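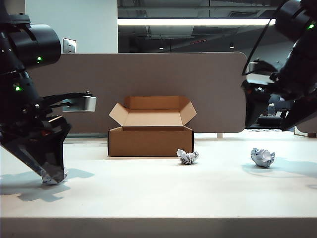 One early user wrote in to ask whether crumpled paper is really worth a whole collection, given that every ball comes out different. Yes! The differences are what we love about it.

Print this page | E-mail this page

# Saltier: paper and boxes

Saltier is a small, growing set of tabletop tidying sessions. The job is always the same: loose balls of white paper on a white table, an open cardboard box, and the paper has to end up in the box.

## What you get

- 200 sessions, 8 of them held back for testing
- 2 views per session
- a plain text note for each one, with the starting layout

## Good to know

White on white is hard, and shadows make it harder (we kept them all). Balls get re-crumpled between sessions, so please don't try to match one across files!

Box sizes are missing for July. We're still filling those in.

Last updated 30 August 2025

Related items
- Ornano: folded towels
- Lagos: jar lids
- Marurier: string and twine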